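Rules for CPU handling by robot, what do you write down?

preda_line
Joined in January
Posts: 399

We are writing the work rules for our cell where the arm handles processors on LGA boards. My draft has a force limit on the Z axis and a rule that the lever is never moved while the gripper holds a part. Both pictures are from our cell.
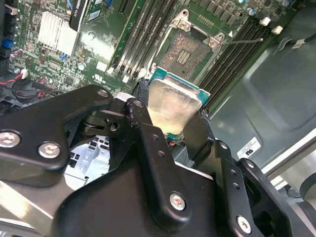
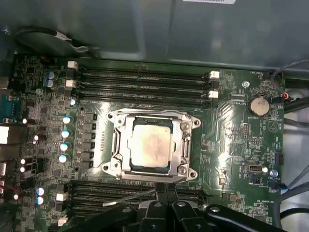 My colleague wants also a rule that a person checks the socket pins before every placement. I think it is too much for 400 boards. What do you do?

Osvaldo Pace
Posts: 2371

Your colleague is right. A bent pin costs you the board. At Burska we check every socket, with a magnifier and good light.

cistater
Posts: 1283

I disagree with Osvaldo. A person leaning into the cell each time is a bigger risk than the pin. Check one time at intake, put the cover on, and take it off only when the arm is ready.

preda_line

Intake check I can accept - but who signs for it? And do you write a rule for cleaning the finger pads?

Osvaldo Pace

Every shift, lint-free cloth. The operator signs, not the engineer.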